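Dilruba Navaratnam sorts table utensils by material before anything goes back in a drawer. Metal forks form one group, wooden chopsticks and skewers another.

"Wood goes in upright," she said. "A tall cup is enough. Skewers laid flat end up under everything."

Her kitchen drawer is 13 inches wide, which limits each group to a single row. 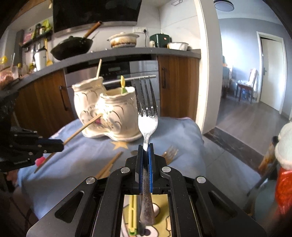 Scratched handles do not disqualify a fork, Navaratnam said. Bent tines do. "I check the tines first, then the neck. The handle is last."

She repeats the sort every June.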